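Patcombe House Residents' Guide
Section 6: Clothing, Bedding and Small Bags

Issued Wednesday, February 3, 2021. This section replaces the laundry and storage pages of the June edition.

6.1 Scope

This section applies to all single and shared bedrooms at Patcombe House, including those in the MacRitchie wing. It sets out how clean clothing is to be sorted, folded and put away, and how small bags are to be kept between uses. Arrangements for washing and drying are given in Section 5. Bedding supplied by the house is covered only in so far as it affects folding.

Residents may carry out the steps below at any time of day. Where help has been requested at the Tondudham desk, the resident should remain in the room while clothing is handled.

6.2 Before starting

1. Make up the bed with the fitted or flat sheet only. Pull the sheet smooth from the head of the bed to the foot.

2. Move blankets and pillows to the far end of the bed, or to the raised bed where the room has one.

3. Switch off any standing fan that is directed at the bed. Light items such as socks and handkerchiefs are easily blown to the floor.

4. Move telephone chargers and other cables to one side. Unplug any cable that would otherwise lie beneath a pile of clothing.

CAUTION: Do not place folded clothing on a radiator, or on a cloth that covers one. Covers on radiators must be removed before the heating is switched on.

5. Empty all pockets. Coins, keys and paper should be placed in the room tray and not on the bed.

6.3 Sorting

1. Place all clean items on one half of the bed. Keep the other half clear for folded work.

2. Separate the items into trousers and jeans, tops, underwear and socks. Towels are folded last.

3. Check each item for the room label. Items bearing another room's label should be returned to the Tondudham desk the same day.

4. Set aside anything that is still damp. Damp items must be returned to the drying room and must not be folded.

Note: Dark trousers and dark socks are frequently confused in poor light. Open the curtains fully, or use the ceiling light, before sorting them.

6.4 Folding trousers and jeans

1. Fasten the button and close the zip.

2. Hold the trousers by the waistband and shake them once to loosen creases.

3. Lay one leg over the other so that the side seams meet. Smooth the cloth towards the hem.

4. Fold the hem up to the waistband, then fold once more. Heavy denim may be left at a single fold if the shelf is deep enough.

5. Stack denim with other dark or heavy garments at the side of the bed, and keep the centre of the bed free for the next item.

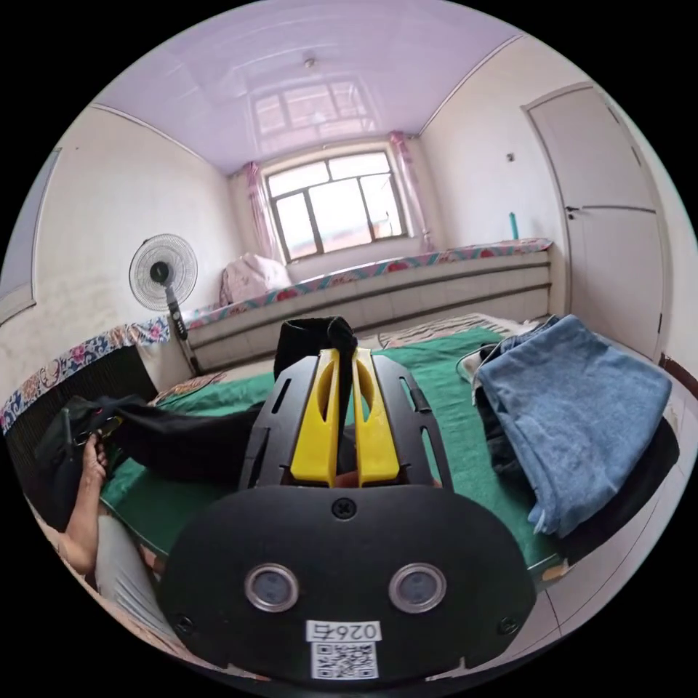 6.5 Folding socks and small items

1. Match socks in pairs by length and colour. Lay one on top of the other with the toes together.

2. Fold the toes towards the cuff. Turn the cuff of one sock over the pair if the elastic is firm. Socks with loose elastic should be folded flat.

3. Place single socks in the mesh pouch provided. The pouch is emptied at the end of each month, and unmatched socks are kept at the desk for a further 36 days.

4. Fold handkerchiefs and small cloths into quarters.

5. Put small items away before beginning on tops. They should not be left on the sheet beneath larger garments.

6.6 Putting clothing away

1. Carry no more than 6 folded items at once.

2. Place trousers and jeans on the lowest shelf, with the folded edge facing outwards.

3. Place tops on the middle shelf. Knitted garments should be laid flat and not hung.

4. Place socks and underwear in the drawer. Where a Vavura drawer divider has been fitted, socks go in the front part.

5. Close the wardrobe door fully. If the door does not close, remove items until it does, and report any fault in the hinge or handle to the desk.

CAUTION: The top shelf of the wardrobe is reserved for spare blankets. Do not stand on the bed or on the edge of the raised bed to reach it. A step may be borrowed from the linen room.

6.7 Small bags

Handbags, shoulder bags and washbags should be checked on the same day as clothing. Fabric bags hold dust and crumbs along the seams, and a quilted or ribbed surface requires more attention than a smooth one.

1. Empty the bag completely. Open all inner pockets.

2. Turn the lining out as far as it will come and brush it with a dry cloth.

3. Wipe the outside with a cloth wrung out in cool water. On a quilted surface, wipe along the ridges. Do not use bleach or furniture polish.

4. Lay the bag on the bed sheet or on a clean towel until it is fully dry. Bags should not be put down on the floor covering during cleaning.

5. Draw the strap out from beneath the bag and check it for wear along its full length, with particular attention to the points where it joins the body.

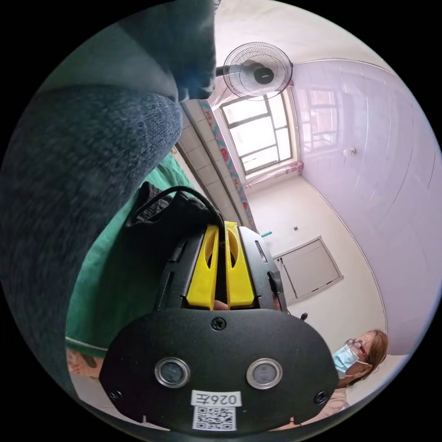
Figure 6.2: Black fabric bag with a thin strap, on a green cloth.

6. Place one sheet of tissue inside the bag to keep its shape. Coil the strap loosely and lay it on top. Straps should not be wound tightly around the bag.

7. Store the bag on the hook inside the wardrobe door or on the lowest shelf. The hook will carry a small bag only when the bag is empty.

Note: Money, medicines and identity papers must not be left in stored bags. Lockers are available at the Tondudham desk.

6.8 Restoring the room

1. Check the sheet for items left behind, including between the mattress and the wall.

2. Return blankets and pillows to their usual places. Patterned blankets belonging to residents should be folded separately from house blankets, which are collected for washing.

3. Tie or gather the curtains so that they hang clear of the fan and of any heater.

4. Return cables to the desk or bedside position. No cable should cross the floor between the bed and the door.

5. Return the step, brush and cloths to the linen room by 9 in the evening.

6.9 Lost and damaged items

Losses should be entered in the book at the Tondudham desk, with the room number and a short description of the item. Claims for items worth more than £100 require a receipt or other proof of purchase. Damage to house bedding should be reported in the same book.

Section 7 deals with shoes, coats and outdoor clothing.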